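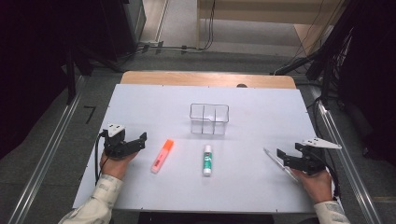
More episodes will fix it, a reader at Harkwood wrote to me in January, and why would anyone spend a month on a replay viewer when the policy is still hungry? I do understand the feeling, I really do, and I've said the same thing myself with a straight face.

But we had 595 episodes of plain desk things, a glue stick and a clear plastic box and so on, and 49 of them had the two gripper tracks out of step with the video. Training never complained! The loss went down as sweetly as ever, and we only found the trouble once Stelto, our little viewer, could scrub both hands and the picture on one timeline.
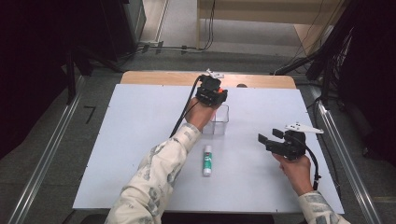 Look before you collect

So my plea, dear reader at Harkwood and anybody else with a full disk, is to build the dull tool first. Let it show timestamps, let it be ugly, and let the person wearing the sleeves use it the same afternoon. I'd take 70 episodes I have watched over 825 I haven't, and I'd sleep better too.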